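**Le robot qui ferme les sacs – expliqué aux enfants (à partir de 8 ans)**

Tu as déjà coincé la fermeture éclair de ton cartable ? Oui. Tout le monde. Eh bien pour un robot, c'est encore plus dur que pour toi.

Aujourd'hui on regarde un kit qui s'appelle Skistuvis. C'est la société Edevex qui le vend, surtout aux écoles et aux médiathèques. Dans la boîte : deux bras, deux pinces, des câbles, un livret de 27 pages. Et 17 exercices, du plus facile (pousser un cube) au plus embêtant (les tissus, on y arrive).

**Une pince, c'est quoi ?**

La main du robot. Pas cinq doigts comme toi – deux. Ils s'écartent, ils se resserrent. C'est tout. Avec ça il faut tout faire : attraper, tenir, tirer, lâcher.

Essaie ! Prends ta trousse. Uniquement le pouce et l'index, une seule main. Alors ? La trousse glisse, elle tourne, elle suit ta main. Il te faut l'autre main pour la tenir. Voilà pourquoi le kit a deux bras.

**Pourquoi le tissu est difficile**

Un cube reste un cube. Tu le poses, il ne bouge plus, il garde sa forme. Un sac, non. Ça se plie, ça s'affaisse, ça fait des bosses. Le robot regarde une fois : le sac a une forme. Il le touche : le sac en a une autre. Il doit donc regarder encore et encore, pendant qu'il travaille.
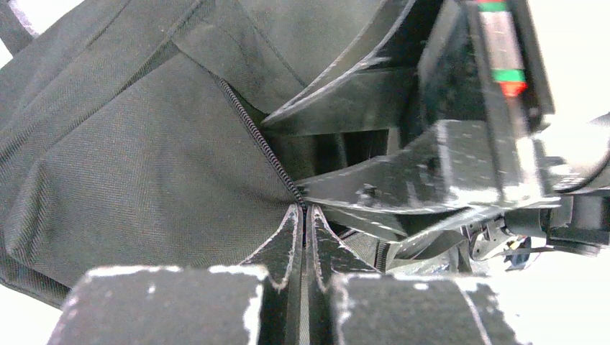

L'exercice 17, le dernier du livret, c'est la fermeture éclair. Celui que les enfants réclament toujours en premier (mauvaise idée, commencez par le cube). Il faut que les doigts visent juste. Une fermeture noire sur un sac noir, par exemple, ça se repère mal, même pour toi dans un couloir sombre. Les deux pointes se rejoignent en bas de la fermeture et pincent le tissu pile sur la ligne. Regarde les plis de chaque côté, comme deux petites pentes. Et les bords blancs et abimés au bout des doigts, tu les vois ?

**Et comment il apprend ?**

En recommençant. Beaucoup. Le livret conseille environ 400 essais pour les exercices de tissu. Long, oui. Mais on peut s'arrêter pour le goûter et reprendre, le kit garde tout en mémoire.

**Ce qu'on a aimé**

– Le montage, rapide, avec des vis toutes pareilles.
– Le gros bouton d'arrêt. Un adulte reste à coté, toujours.
– Les dessins du livret.

**Ce qu'on a moins aimé**

Le bruit. Et les câbles trop courts, il faut rapprocher les tables. Le logiciel, Vasbridge, met longtemps a démarrer. Le concurrent, Strebel, démarre plus vite mais n'a qu'un seul bras, alors pour les sacs c'est compliqué.

**Petit vocabulaire**

Pince : la main du robot.
Essai : une fois où le robot tente le geste, raté ou réussi.
Maille : chaque petite dent de la fermeture.

Le kit se prête aussi : 21 jours, à demander par ta classe. Prochains prêts en juin.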